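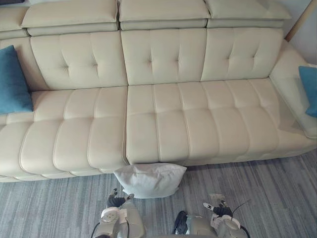 Guides > Home trials > House rules FAQ

Filed under: Good practice

Working in someone's living room: your questions answered

These are the rules we use when a two-armed robot is tidying in a furnished home. They were drawn up by Lies Hoekstra, who owns a cream sofa and has opinions.

Does a pillow on the floor really need a procedure?

Yes. A white pillow lying against the front of a pale leather sofa is a soft thing touching an expensive thing, and the arms have to deal with one without sampling the other. Grippers open before they come near, one to each side, and the approach is made from the room side. Never reach down over the seat.

How fast may the arms move?

Slowly enough to bore a guest. Within 45 cm of any upholstery the operator uses the low speed setting, and it stays on until both arms have backed away. If you find yourself wishing it would hurry up, the setting is correct.

What about leather in particular?

No finger, bracket or cable may rest on it. Leather remembers. Tufted backs and stitched channels are worse than flat panels, as a fingertip can catch in a seam and then everyone has to fill in the form. Plain armrests are no safer, and they are not a shelf for your coffee either.

Where do the cables go?

Outside the arms, with enough slack for a full reach and not enough to lasso a cushion. Check them at full stretch before the first pick of the day. The Nuvgate clips are fine. Tape is what people use when they have lost the Nuvgate clips.

Can I move the other cushions out of the way?

Leave them. If the household keeps a blue cushion at each end of the sofa, then the blue cushions live there and the job is to work around them. Clearing the room first gives you lovely results from a home in which no one lives.

Who is allowed to press stop?

Anyone in the room, for any reason, including "I didn't like the look of it". There must be 2 stop buttons, one with the operator and one with whoever is standing nearest the door. Seul-gi Ryu has asked us to add that a stop is never to be followed by a sigh.

How long is a session?

60 minutes at most, then a proper break away from the controls. We used to allow more. Please don't write in to ask what happened to the Dekker lamp.

What if the robot drops the thing?

Let it drop. Don't grab for it, and don't send the second arm to the rescue. Wait until both arms are still, then start the approach again from the beginning. A dropped pillow is back where it started and has suffered very little.

Do these rules apply to hard floors as well as carpet?

They do. Fingertips stay off the floor unless the task calls for contact, whatever the floor is made of.

When will the rules be updated?

The next version is due in June. Suggestions are welcome, though "be less fussy" has been received already, more than once.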